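3.2 Soft Toys, Soft Bins and the Round Table
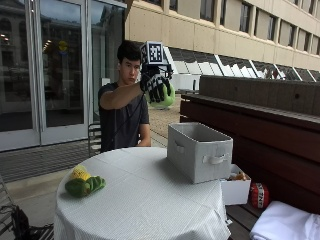
Figure 4. Tidying of plush vegetables at the round table, with the light gray fabric bin and the white cardboard box at the right.

We came to soft toys rather slowly. The first part of the study, which ran through February, used hard blocks and stacking cups, and we were quite happy with them until we began visiting the playrooms of the families who had signed up. What we kept finding on those floors, and under the sofas, and at the bottom of every basket, was plush. Plush is what people really put away at the end of the day, and it seemed a pity to write a whole paper on tidying and leave it out (Yi-an Do, who kept the visit notes, had been telling us so for weeks!).

The set we settled on is a family of toy vegetables, chosen for their friendly shapes and for how differently they sit in the hand. The yellow corn in Figure 4 is a good example of a long toy with an obvious end to it, where the small green husk begins, and most people have an opinion on which way it ought to lie. A rounded toy like the lime-green one held in the right hand has no such direction, and a person can close their fingers on it any way they please. We treat these as separate groups in the analysis, long and round, and return to the difference in Section 4.

The table deserves a word too. It is round, so there is no natural corner in which to push things, and we dressed it in a white cloth that hangs over the edge in soft folds, much as it might at home. On a bare top the toys slid when nudged. The cloth held them gently where they were set down, and two toys could rest partly on top of each other, as the corn and its green neighbor do at the left, without rolling apart.

For the container we compared a stiff plastic crate with a fabric storage bin, and kept the fabric one for all later sessions. Its sides slouch a little and it has a loop handle at the short end, and we grew fond of it. Participants were asked to put the toys away as they would in their own homes, with no order given and no hurry. Across both sites, Iltach and Butada, this gave us 173 sessions and 2177 single placements, of which 19 were left out of the timing results for late starts by the note taker.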